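Flernico Table Tasks – Set-up Guide
Section 4: Loading the dining room 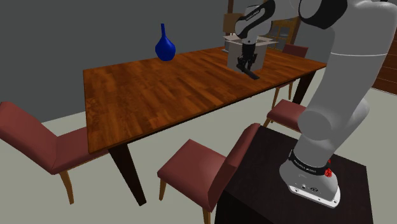 Figure 4. Dining room with the arm on its pedestal, a vase and an open box on the table.

Before you begin, finish Section 3 and close any other programme that uses the graphics card. Flernico Table Tasks runs only in simulation. To drive a real arm you need the separate Ellberg licence.

1. Start Flernico and choose New Room from the Rooms menu.

2. Select Dining, then press Load. The first load can take up to 3 minutes. Do not press Load again during this time.

3. When the room appears, turn the view with the right mouse button until you see the arm, the gripper and the whole tabletop.

4. Check that the base of the arm sits flat on top of the pedestal. If you see a gap, open Mounts and press Snap to Pedestal.

5. Open the Objects list. Click each name and look for the coloured outline on the table. The vase and the box must both be on the list.

6. Set Physics Steps to 2000. For tasks where the gripper touches the box flaps, set it to 3000.

7. Press Home Arm and wait for the green tick in the status bar.

8. Save the room under a new name. The supplied room is read-only and your changes to it will be lost.

Note: The chairs are fixed by default. If you want the arm to be able to push them, remove the lock in Furniture – the simulation will then run more slowly.

Note: Rooms made with the Markex plug-in keep their own lighting. Adjust it in Markex, then import the room again.

Caution: Do not move the pedestal after you have recorded a path. The path is stored from the base of the arm, and the gripper may pass through the tabletop at playback. Record the path again after any move.

Caution: Files saved with Physics Steps at 3000 cannot be opened in the Chaudhry viewer. Save a second copy at 2000 if your colleagues use it.

For problems with licence keys, write to Dale Charbonneau at the support desk and include your log file. Playback of recorded paths is explained in Section 5.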